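This site uses cookies to give you the best experience. Accept all | Manage settings

PRESS RELEASE

Triltwood opens its doors to Pruvalport's first community repair and lending library

Share this: 90 shares

PRUVALPORT, August – Sewing machines, pasta makers, camping stoves, a canoe trailer and three different kinds of carpet cleaner are going on the shelves at Triltwood this month, and anyone who lives in Pruvalport can take them home. The town's new lending library of things has 415 items ready to borrow on day one, and we could not be happier to finally say so!

The idea is simple. Most of us need a tile cutter once, maybe twice, in our lives. Most of us also have something in the garage that could be doing a neighbor some good. Triltwood puts the two together under one roof on Amoah Street, in the old Bidelon paper warehouse, with a repair bench at the back where members can get help fixing a toaster or a wobbly chair before giving up on it.

"I grew up in a house where you borrowed the big cooking pot from next door and it came back with food in it," said Yaw Sowah, founder and director of Triltwood. "I wanted that feeling again, only with a pressure washer. When we put out the first call for donations I hoped for a shelf or two. People filled the hallway, then the kitchen, and then my car."

How borrowing works

Membership is free for the first year. Bring a piece of mail with a Pruvalport address, sign the borrower's agreement, and you can take up to four items at a time for a week each. Renewals are fine as long as there isn't a waiting list. Power tools come with a short walk-through at the counter, and anything with a blade goes out in its own case (please bring it back in the case as well).

Already 269 households have signed up ahead of opening, and the most requested item so far is the carpet cleaner, followed closely by the big folding tables. Party season is clearly on people's minds.

A space to share

Borrowing is only part of the plan. The library's partner office on the upper floor has open desks for small groups and local clubs, with plenty of daytime hours still free. The knitting circle has asked for a regular morning, the seed swap wants the early evenings, and there is room for more. Groups can ask for the desks, the kitchenette or the large white table, and the rate is the same for all of them: nothing, so long as you wash your own mugs.

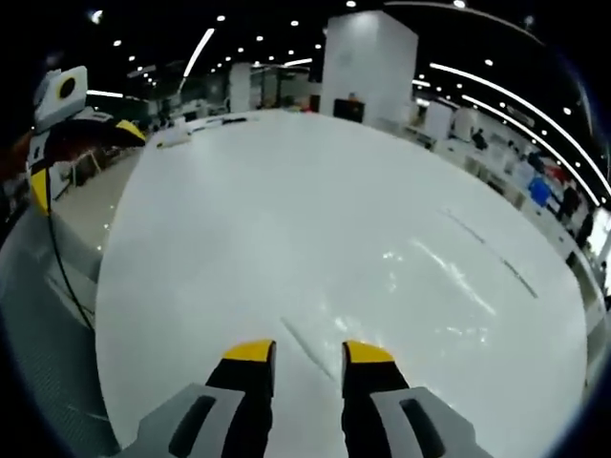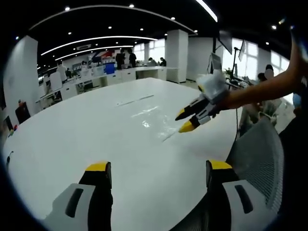 The repair bench

Kofi Tsikata runs the repair side. He spent most of his working life servicing industrial ovens and says a kitchen blender holds no fear for him. The bench opens with soldering gear, a good set of small screwdrivers, two sewing stations and a growing drawer of salvaged plugs, knobs and springs.

"Bring it in even if you think it's hopeless," Tsikata said. "Half the time it's a fuse or a bit of fluff. And if we can't fix it, you'll at least get to see what's inside, and that's a good afternoon in my book."

Repairs are done with the owner sitting alongside, so come ready to hold a flashlight. Parts are charged at cost. Microwaves and gas appliances can't be accepted.

What's still needed

Triltwood has raised $3000 from local donors toward shelving and a proper catalog system – thank you, all of you! The wish list for the fall includes:

- a second carpet cleaner
- child-size bikes in riding condition
- a projector and pull-up screen
- snow shovels, any number
- canning jars and a large canner

Items should be clean and working, with the manual if you still have it. Drop them at the Amoah Street side door between 10 a.m. and 2 p.m.

Visiting

The counter opens at 9 a.m. on opening day, with coffee, cornbread and a knife-sharpening demonstration at 11 a.m. Parking is behind the building. Press are welcome all morning, and both Yaw Sowah and Kofi Tsikata will be available to talk. Please ask for either of them at the counter.

Comments (3)

gardenmarge: Do you have a post hole digger?? I've got a whole fence to put in.

T. Wills: Dropped off two tents last week, lovely people. Took me longer to find the side door than to hand them over.

pruvalportdad: Will there be bikes for a 5 year old? Happy to trade in the one she's outgrown.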